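Recording good demonstrations for the two-arm task
Robotics club at Bratamness, page 4 of the student guide

Before you start, read the page about homing. If the arms were not homed today, do not continue.

Each pair of students records 50 demonstrations for the Laltach project. One session is two hours, so please come prepared.

1. Switch on the power supply, then start the Dornov software. The other order gives a bus error.
2. Set the speed limit to 70 percent. New pairs often want more, but fast movements make bad data.
3. Put the block near the middle of the table, and turn it a little between recordings.
4. Press record and wait one second before you move.
5. After every 6 recordings, play one back and look for jumps in the wrist.

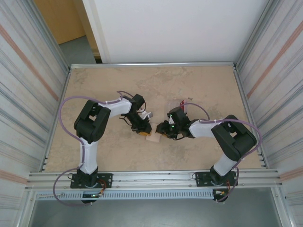
Choosing which arm goes first is the part where most pairs lose time. Our rule is that the left arm makes the first contact and the right arm comes from the opposite side, as with the tan block between the two grippers. Keep both elbows high when you do this. The purple cable goes over the elbow and along the forearm, and it needs free space - check it before each change of direction.

If a recording fails, delete it the same day. Write the number in the log sheet with one or two words, for example "slipped" or "too late".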